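3.2 Work surface and container task

All trials were carried out on a plain white surface, left without printed marks or guide lines so that participants could not use them to judge distance. Shading across the surface was uneven, and no attempt was made to correct for it in the ratings. Objects were limited to a transparent plastic container and red balls. The container was chosen over the opaque tray used by Hayat in the Lorero pilot, where raters disagreed on whether an object behind the near wall was inside or in front of it.

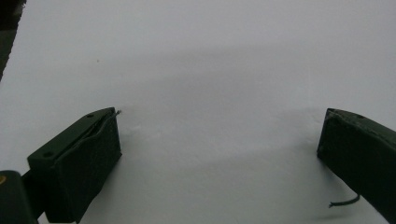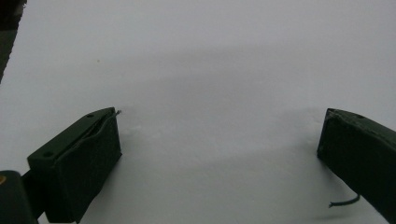
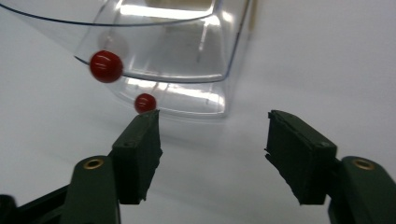
Figure 4. White work surface (first and second panels); transparent container with two red balls (third panel).

Clear walls introduce a difficulty of their own. Reflections on the plastic can be mistaken for an edge, and a ball touching the wall may be judged inside or outside depending on the viewing angle. Raters were therefore told to use the rim as the reference and to mark a placement as undecided if the rim line alone did not settle it. Of 2,713 placements collected in September, 64 were marked undecided by at least one rater. These were passed to a second rater from the Usmani group, and the five on which no agreement was reached were excluded from the analysis in Section 4.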